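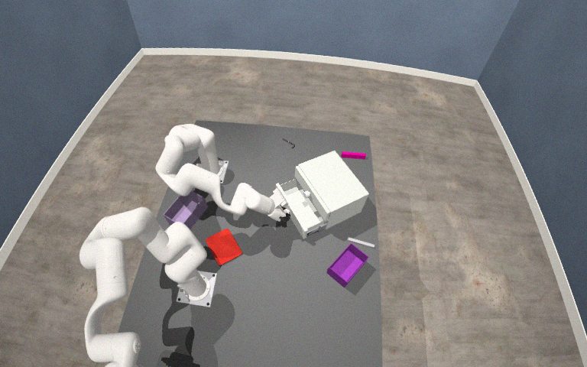 7 May 2024
Drawer cell, sim side. Fault notes.

Reran the drawer task overnight with the new Brulla physics build. 85 episodes queued, 20 ended in the same fault, so it's not a fluke. Writing it down before I change anything.

What happens: upper arm comes in to the drawer, fingers go down near the front panel, contact is registered, and then the wrist joint torque climbs until the limit trips. Arm freezes, episode is marked failed. In the log the drawer joint hasn't moved in the last 10 steps before the trip, but the controller keeps pushing as if it had. The other failures in the batch are ordinary misses and I'm leaving them out.

Checked so far:
- Gripper collision mesh. Same file as last month, hash matches.
- Drawer joint limits. Fine on paper. Opened and closed it by script with no arm present, no sticking.
- Cabinet yaw. 18 of the 20 have the cabinet turned well off square to the mat. Could be the whole story. The approach pose comes from the cabinet frame but the push direction may still be in world frame. Need to read that part of the Modo wrapper properly.
- Lower arm. Parked in all of them, no contact with anything.

The part that bothers me more is the stop. The torque limit tripped nearly half a second after it first went over. In sim that costs us an episode. The same limit block goes to the real cell on the Sundqvist controllers, and a delay like that with someone reaching in to reset the bins is not OK. I've pulled the block from the release branch until we know whether the delay is the filter or the logging. Real cell stays in hand-guide only. Tag is on the pendant, please leave it there.

Tried at the end of the day: filter window cut in half, three episodes replayed from saved seeds. Trip came sooner in two, no change in the third. Doesn't tell me much.

Still to do
Replay all 20 with yaw forced to zero, same seeds.
Log raw torque next to filtered.
Ask Senetti if their June firmware touches the limit check.
Object layouts can stay random for now, they don't line up with the fault.

Saved states are in the shared folder under drawer_trip. Don't clear them.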